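**Fedholm worktop oil, clear, 352 ml tin**

Back in stock, 2 August 2019. Sorry for the wait, the Liltitz batch was held up and then the labels came wrong. All sorted now.

For kitchen tops, tables, desks. Bare or previously oiled wood only. Not for varnish.

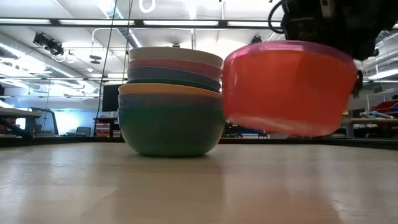
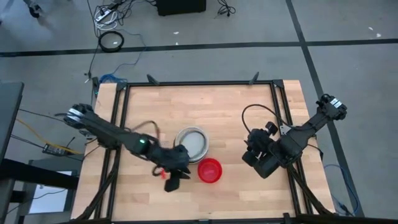
Clear oil, no tint. Dries to a low sheen, brings up the grain a bit and that's your lot. People keep asking will it turn pale wood orange. It warms it slightly, more on some boards than others, so a top made of joined strips like the one in the second photo, tan and honey and a bit of pink, will show the differences more once oiled. Do a test patch underneath if that bothers you. Want it paler? Get the Kuruc white oil instead, seperate page.

How to use

- Sand with the grain, finish at 200 grit, hoover the dust
- Thin coat, lint-free cloth
- Leave 60 minutes, wipe off ALL the excess
- Second coat next day
- Light use after 6 days, nothing wet left standing before then

End joints drink more. Go over them twice.

Rags: lay flat outdoors to dry or soak in water before binning. They can catch fire if left scrunched up. Please do read the tin.

Also in stock: Durdale cloths, Durdale sanding pads. Big tins to order only, no returns on thoose once opened.

Trade prices, ask for Miroslava Doležal at the counter or email. Collection from the side door in August while the front is being painted.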